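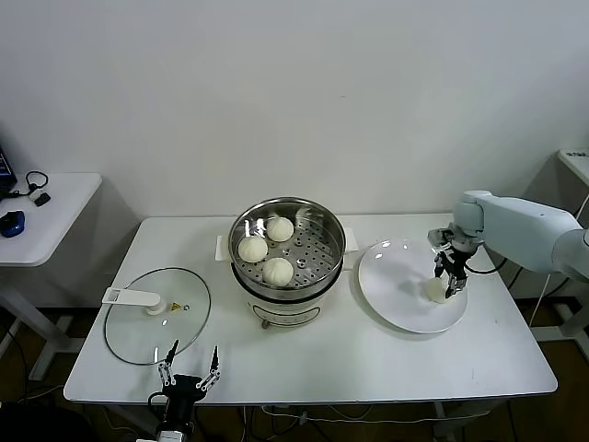
Zikthorpe Bench Kit – Set-up Guide
Section 2: Planning and budgeting before you order

19 Sep 2025
By the Zikthorpe documentation group
2 comments | 80 shares

Please read this section before you send the order form. It is written for the person who plans the money and the room. Assembly of the arms starts in Section 3.

2.1 Decide the task first

1. Write down one task that you want the two arms to do in the first month. Food handling, such as moving steamed buns from a steamer to a plate, is a common first choice.
2. List each object that the grippers must hold. Write its width, its weight and its surface.
3. Mark the objects that are soft, hot or made of glass. For these you must plan spare pieces in the budget.
4. Check the widest object against the gripper opening on your quotation. If it is wider, ask for the long fingers now. Changing the fingers after delivery is charged as a separate order.

Note: A lid with a long handle needs its own place on the table. Many users measure the pot and forget the lid.

2.2 Measure the room

1. Choose a wall that is plain and not shiny. White paint is good.
2. Measure the place for the main table. Leave 80 cm free on the side where the operator walks.
3. Add the place for the arm stand. The stand goes on the floor and must not touch the table legs.
4. Add a side table for the computer and mouse. It can be small, but it should not be the same table where the arms work.
5. Look for the wall outlets. The kit needs 2 of them for itself. Kitchen appliances must have another circuit.

Caution: Cables on the floor can be pulled by a foot or by a chair. Order the floor cable cover together with the kit. It costs little, and the delivery is slow if you order it alone.

2.3 Fill in the budget sheet

The sheet has one line for each item. Please do not join lines, even when the supplier is the same.

1. Arms and grippers. Copy the price from the Verkora quotation.
2. Stand and tables. You can buy the tables locally. Our warehouse in Millevville sells only the stand.
3. Appliances and dishes for the task. Ordinary shop models are enough.
4. Finger pads. Plan 2 sets for the first year. Food work wears them faster, and the steam makes the glue weak.
5. Shipping. For one kit inside the country, write 370 dollars. For other countries, ask for a price.
6. Training for the operator. This line is often left empty, and then the kit waits in the box – please fill it.

Note: If you rent through MacPherson, lines 1 and 5 are one monthly payment. Lines 3, 4 and 6 are still yours.

2.4 Plan the dates

1. Send the order form before the end of your budget year. Orders that arrive after February are delivered in the next production group.
2. Prepare the room before the boxes come. The boxes must stay dry and upright.
3. Keep the signed quotation with this guide. You will need its number when you register the arms in Section 3.

Caution: Do not pay for appliances before the gripper size is confirmed in writing.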